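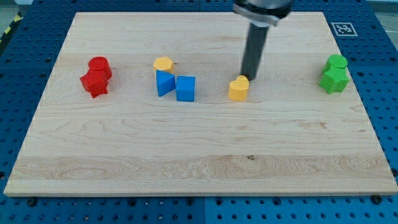 Finish choice for a light board that will have hard plastic blocks dragged over it every day. The board goes to a preschool as a sorting surface, used flat on a low table with no rim. I bought it surfaced from Van Rooij as "white hardwood, select" with no species on the ticket. I want to keep it as pale as possible. The red star and the yellow heart read well against bare wood and I do not want the yellow pieces sinking into an amber background. The band of wavy grain in the lower third is the part I am worried about, both for tearout and for uneven color once anything goes on it. Candidates are Mulumon hardwax oil in the natural version or Clareva waterborne in matte. Nothing is applied yet. Wiped down, dry, sanded by hand.

Requirements, in order: does not mark from plastic, does not yellow, can be repaired by somebody who is not me.

Modupe Wike
posted 8/24/25

---

flatsawn_ned wrote:

Clareva matte. You put "does not yellow" second and an oil fails it. Natural version or no, the hardwax products still carry a drying oil, and a drying oil ambers. On a pale board you will see it within a school year if the table is near a window.

What grit did you stop at?

---

ModupeW wrote:

I went all the way up to 3000 on one test corner of the underside out of curiosity. The show face is much coarser. I was going to ask about that next.

---

flatsawn_ned wrote:

Leave the face coarse. Waterborne needs some tooth. A surface polished that far will shed it at the edges and you will be picking flakes out of the toy bin.

---

gullwing_p wrote:

Disagree with Ned on the order of things. She said the repair has to be done by someone else. A film finish with a scratch through it is a strip-and-recoat job, or at minimum a scuff of the whole face, because a spot repair shows as a patch in matte. With hardwax oil a teacher's aide can rub a little on with a rag and be finished before pickup. I would take slight ambering over that.

Also, plastic blocks do not wear a surface the way people expect. What wears it is grit under the blocks. Sand from the playground. Those shapes have hard corners, and the cube and the triangular one will push grit along like a plow. A film gets a white scratch. An oiled board gets a dull line you can hardly find.

---

flatsawn_ned wrote:

A dull line in bare fiber fills with marker ink and whatever else is on their hands. Ask any school how an oiled table looks in its second year.

---

gullwing_p wrote:

I have maintained oiled school tables. They look used. They get wiped with soap and re-oiled over a break.

---

tallow_and_shim wrote:

Side question before anybody commits. Are we sure it is maple? Everyone is answering as if it is. OP says there was no species on the ticket.

---

flatsawn_ned wrote:

I did not say maple, but yes, I assumed it. Pale, fine grain, some figure. What else would a yard sell as select white hardwood?

---

tallow_and_shim wrote:

Birch. Pale, fine grain, and it will throw a wavy band too. The faint darker streaks near the middle could be either one. You can't settle it from a photo at that distance. It matters a little here: yellow birch tends to start warmer, so some of the color she is trying to avoid may arrive with the first wet coat no matter which can it comes from.

Modupe, wipe a patch with mineral spirits and look at it while it is wet. It gives a fair preview of the color under a clear finish. Let it flash off completely before you do anything else.

---

ModupeW wrote:

Done. It went to a light straw color and the wavy band picked up more contrast than the rest. The streaks got slightly darker but did not spread. I set the blocks back on it while it was wet. Yellow still separates from it but less than I would like. Blue, red and green are not a concern.

I also called Van Rooij. The person on the phone said the pack was mixed and would not commit to a species.

---

tallow_and_shim wrote:

Then I would stop calling it maple in any paperwork that goes to the school. "Light hardwood" covers you.

Spirits show you the wet color only. Waterborne usually dries closer to bare than the spirits suggest. Oil dries closer to what you saw, or warmer.

---

flatsawn_ned wrote:

Which is the argument for Clareva.

---

benchdog_ole wrote:

Different subject. Is the blue table the Prirow perforated top? I have been considering one for finishing. I want to know whether the hole grid telegraphs to the underside of a piece if you put a wet board face down on it.

---

ModupeW wrote:

Yes, Prirow. I would not set anything wet on it. Finish wicks under the piece and collects around the rims of the holes, and then you get rings on the wood. I use painter's pyramids on top. For dry work it is good. The dogs hold a board firmly enough for hand sanding and some of the dust drops through.

---

benchdog_ole wrote:

Does the blue coating transfer? I have had colored bench tops leave a smear on light stock.

---

ModupeW wrote:

I have not had any transfer from it, dry. I have not tried solvent on it and would keep the spirits rag off the surface.

---

gullwing_p wrote:

Back to the finish. Edges. The long near edge is going to take more abuse than the face. Kids will lean on it and pull pieces off over it. From the photo it is long, straight and lighter than the face. If it is still sharp, break it. A film finish is thinnest on a sharp arris and that is where it will go first.

---

flatsawn_ned wrote:

Agree on that. Roundover, not a chamfer. A chamfer leaves a pair of smaller arrises and you have the same problem over again.

---

tallow_and_shim wrote:

For a preschool I would round it well past what looks elegant. Same with the corners.

Regarding the wavy band: if you have not planed it, don't. Card scraper, freshly turned, skewed to the grain, very light. Then sand the entire face to the same grit so the band takes the finish at the same rate as the rest. Most blotching I have seen on figured pale wood came from sanding the figured section more than its surroundings.

---

ModupeW wrote:

It was planed by the yard. I found slight tearout in the band under raking light and scraped it out this afternoon. Edge and corners are rounded over. Entire face resanded to one grit.

On drag: will matte Clareva be noticeably slicker than bare wood? The cylinder is used upright, and children knock it over if it slides too easily or catches too hard. The heart and the star get stood up on edge as well, and they tip if the surface is uneven.

---

flatsawn_ned wrote:

Matte has a flatting agent in it and is less slick than satin. Put on two coats, denib between them, no wax on top. Wax is what makes it slide. Raised grain will bother a standing piece more than the finish will, so raise it with water first, let it dry, knock it back, then coat.

---

gullwing_p wrote:

Two coats of waterborne on a horizontal surface with hard plastic dragged over it is thin. Three or four if you are going film. I still would not.

---

flatsawn_ned wrote:

It is a sorting board. It is not a gym floor.

---

gullwing_p wrote:

It will see more passes per square foot than a gym floor does.

---

tallow_and_shim wrote:

You can both be tested. Modupe, you have an underside. Clareva on half, Mulumon on half, tape line down the middle, let each one cure for the full time on the can. Then take the cube, put a pinch of sand under it and drag it back and forth over each half. Repair both. See which repair you would hand to the school.

Clean off the polished corner first and bring it back to the same grit as the rest, or it will skew the result.

---

ModupeW wrote:

Reasonable. The board is not due until November, so there is time for a full cure. Corner is resanded. I will tape it across the grain so each half gets some of the figure, assuming the band carries through to the underside. I have not looked at the underside with that in mind.

---

flatsawn_ned wrote:

Tape with the grain. Waterborne creeps under tape across the pores.

---

ModupeW wrote:

Noted. With the grain would put all of the wavy section in one half. I will take some creep and scribe a knife line under the tape.

---

benchdog_ole wrote:

Following for the sand test. Would also like to know if the pyramids leave dimples in the Mulumon side when you flip it.

---

ModupeW wrote:

I will post both halves after cure, and the dimples if there are any.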